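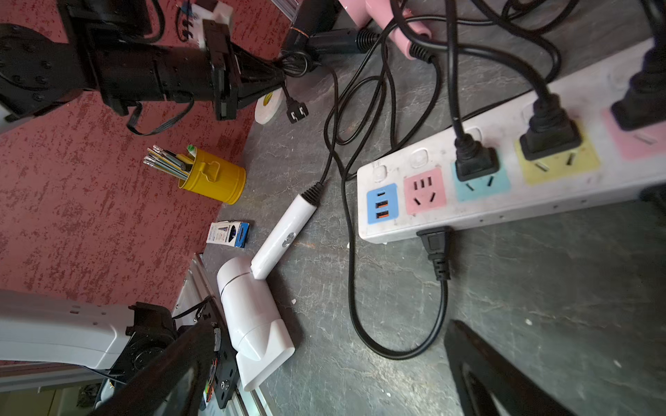
What else do I need to put money aside for when buying two small bench arms, besides the arms themselves? Training center, one room, first time we've bought anything like this. Quote came back for the pair and my boss thinks that's the whole number.

Uliana Karpenko

Mounting, power, spare gripper parts, a stop button, and somebody's hours to set it up. Those are the big ones. The quote for the pair almost never covers them - read the lines, ask what's left out, get it in writing.

Vira Levchenko

More details from Uliana Karpenko (added later)

Ok so, more info as asked. Quote is from Kimell, a pair of Skatik arms, grippers in, no rail, no table, no walls. I have 1000 dollars left after the arms and that has to last till the next budget round, which is 18 months out. Job is sorting and untangling small electrical returns, things with cords. Power is one wall outlet on the far side of the room. Order has to go in before July or the money goes back. Should I be spending the 1000 on a better table? A camera? Or hold it? Boss likes the camera idea becuase it's something he can point at.

Vira Levchenko

Hold some, spend some. In order:

Rail and posts first. We paid 351 for aluminum extrusion, brackets and bolts, cut to length, delivery included. Could have been less if we'd measured right the first time. Get the supplier to cut it. Do not cut it yourself in the parking lot.

Then side walls. Cheap panels are fine. You want things to stay on the work surface when an arm shoves them, and you want people's elbows out. We did ours on a Saturday with a borrowed drill, no cost except the panels.

Then power. One outlet is not enough, get an electrician to look at it before the arms arrive. Arms, computer, camera, and whatever you plug in to test. Ask Kimell for the draw per arm and hand that sheet over. That bill may not come out of your 1000, try to get it under building costs.

Then spares. Finger pads wear. Cables that run along the arm get snagged, buy one extra set per arm at the time of order, shipping later on costs nearly what the part does.
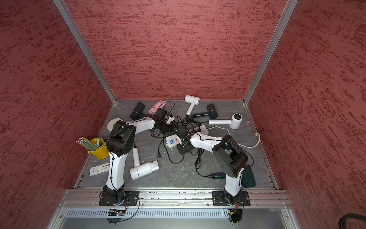 Reach is the thing I'd sort out before you sign anything. People order by the reach number on the sheet and forget both arms have to share the middle. Draw it on paper at full size, tape it to a table, put real items down. Two bases side by side on one front rail is a sensible layout, and you can see how quickly the space goes - those grippers nearly meet over the cords, with hair dryers spread out to the back wall. If your returns are bigger than a hair dryer, go up a size on the floor panel or put fewer out at once. Bigger floor means longer rail, so that changes the 351 too.

Table: use what you have if it doesn't wobble. Push on the corner. If it moves, brace it, and put the money somwhere else.

Camera: a plain fixed one on a post does fine to start. Tell your boss he can point at the arms.

On the time side - the line everybody leaves blank. Put down real hours. First two weeks for us was bolts, cable ties and software updates, no sorting at all. If it's your own staff, ask who covers their normal work. Put that on the sheet even if no cash moves.

Sollow

We looked at the same arms last year. Didn't buy. Too slow for what we do (boxes, mostly) so can't help on running costs, sorry. Only thing I'd add is ask for a demo with YOUR items. Mail them a carton of the worst stuff, long cords, slippery handles, all of it. Rep sent us a video of it picking up foam blocks. Foam blocks aren't cords.

Also ask about warranty if you mount it yourself. Ours said the rail had to be theirs. Might be different where you are.

Uliana Karpenko

Thanks both. Called Kimell, warranty is ok with our own rail as long as we use their base plates, and the plates are extra (not on the quote, of course). Asking them to add the plates and a spare cable set for each arm before I send anything up. Demo carton goes out this week, mostly stuff with long cords.

Still no answer on the outlet. Zakharchenko does our building work and he wants to see the spec sheet first. Vira, did you have a separate switch for each arm or one for the lot?

Vira Levchenko

One stop for both arms, where you can hit it without leaning over the rail. Separate power switches for each as well, handy when you're only working on one. Check with your electrician before you order either. Extra stop button needs its own line on the sheet, I forgot ours and had to go back and ask.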